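Re: [gripper-eval] Finger material and wrist camera exposure
From: Velimir Stojanovska
Date: 24 September 2021

On the list, the Plorkham group wrote:

> We have the Cloton gripper on one arm and the Drustby on the other.
> Before we order more fingers: is the clear plastic set worth having,
> or does it only help the outside camera? Also, does your wrist
> camera hold exposure over a white tray? Ours does not. We lose tags
> on every approach.

Answering in order.

1. Clear fingers

They help the fixed camera and do nothing for the wrist camera. With opaque fingers the outside view loses the tag on whichever bottle is nearest the jaw. With the clear ones the detector still gets a partial pattern through the plastic, which is enough to keep a track alive but not enough for a pose I would trust. Treat it as a hint and take the pose from the frames before the finger crosses the tag.

Stiffness is lower. At the same commanded force the tips spread more, and I had to cut the closing speed. If your bottles are heavier than ours (we run them empty), test before ordering.

2. Exposure

Auto exposure is the wrong choice when most of the view is white. I locked it. The Vlachou controller exposes this as a plain register; the value we settled on is 900, with gain at 2. Auto drifted as high as 2891 when the dark table came into view, and then the white parts clipped on the way back.

Fixed camera first, then wrist camera:
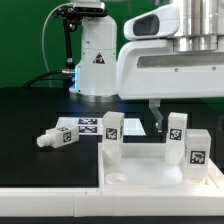
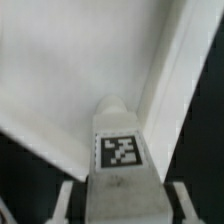 3. Test procedure

a. Lock exposure and gain on both cameras before calibrating. Changing them later moves the tag corners slightly.

b. Run up to 90 approaches per finger set, same start pose, bottle positions shuffled between runs. Include one bottle on its side. The detector does well on upright bottles and you will get a flattering number if that is all you test.

c. Log dropped tags separately for each camera. We merged them in March and had to throw the logs out.

d. Wipe the tag labels between sets. Smudges on the white margin cost more detections than smudges on the black field.

4. Open items

I have not compared the Drustby fingers on this cell. The mounting plate has a different bolt pattern and the adapter is still being cut. If you have a drawing of yours, please send it to the list.

Also, which tag family are you using? If it is the larger one with the small cells, part of your loss may be resolution and the exposure lock will only recover some of it.

Velimir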